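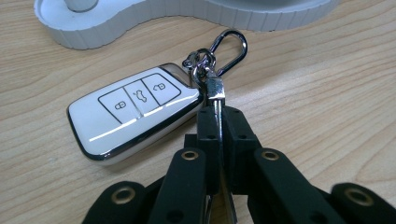

Should office workers have a desk of their own?
Most of them should, if they come in three days a week or more and do the same sort of work each day.

I have worked at shared desks for four years and at my own desk for much longer than that, and I would like to put the case for the old arrangement. It has been treated as settled that assigned desks are wasteful. I don't think it is settled, and I don't think the people who settled it spend their days at the desks in question.

The firm I work for, Stelosura, moved to shared desks when it gave up the upper floor of its building. There were 78 desks before the move and there are fewer now. The sums were simple. On an ordinary day 22 desks stood unused, and the rent on the space they took up could be saved. I have no quarrel with the sums. Rent is real money, and a small firm that wastes it will soon be paying for it in other ways.

What the sums left out was the time spent each morning making a strange desk fit to work at. The chair is set for somebody taller. The screen is too far back. The keyboard has a sticky space bar, so you swap it with the one on the next desk and hope its usual occupant is off that day. I kept a note of this for the whole of June and lost seven minutes on a normal morning. Spread across a department, that is a good deal of paid time spent on moving chairs up and down.

Then there is the booking. We use a system called Trirkus, which opens at midnight for the following week. The desks by the windows go first, to those who stay up. The ones beside the printer go last, to parents and to anyone who forgot. Management calls this a fair system. It seems to me about as fair as towels on sun loungers.

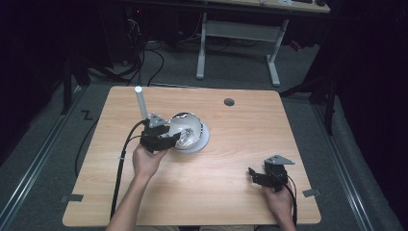 A desk that belongs to everyone is usually fitted out by people who will never sit at it, and small faults stay in place for years. When a desk is yours, you report the drawer that jams, because you will be opening it again tomorrow. When it is yours for one day, you put up with it and book another. Cables are the plainest case. It takes very little to deal with them, and a small round hole through the tabletop near the back, like the one in this table, is enough to take a lamp lead and a charger out of the way. Half of our shared desks have no such hole. The leads hang over the front edge and get pulled out by somebody's knee. We have complained, but a complaint about desk 41 is nobody's complaint in particular.

I accept that the other side has points to make. A friend at Nimari, where shared desks came in earlier, likes meeting people from other teams and says she would not go back. She is in sales and is out of the building most of the week. For her a desk is a place to land, and sharing suits that well. Some people also fill a desk of their own with old cups and paper, and a clear-desk rule does put a stop to it.

But those are reasons to share some desks. They don't show that every desk should be shared. The furniture dealer Yakubu quoted us £187 for a plain desk, delivered and put together. Set beside a year's wages for the person sitting at it, that is a small sum, even with the floor space added on.

My own suggestion is a dull one. Ask staff how many days they come in. Give a fixed desk to those who say three or more, and keep a row of good ones for the rest, with working keyboards and somewhere for the leads to go. Look at the numbers again after a year. If people have stopped turning up, take the desk back and give it to someone who wants it.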